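Cleaning out the fridge

Friday, June 12, 2020

I finally got to the refrigerator this week. I had been putting it off since May. The shelves came out first and soaked in the tub, then I wiped down the walls with baking soda and warm water. Two jars of mustard went in the trash, along with a bag of something green.

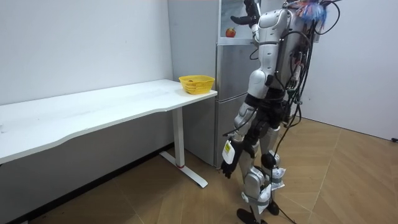

The silver-grey fridge, against the back wall.

The top is the part I always skip — I can't see it, so I forget it. It took three rags. Myung-ja Noh told me to lay wax paper up there and swap it out every few months, so I cut a sheet to fit. The door seals are next weekend.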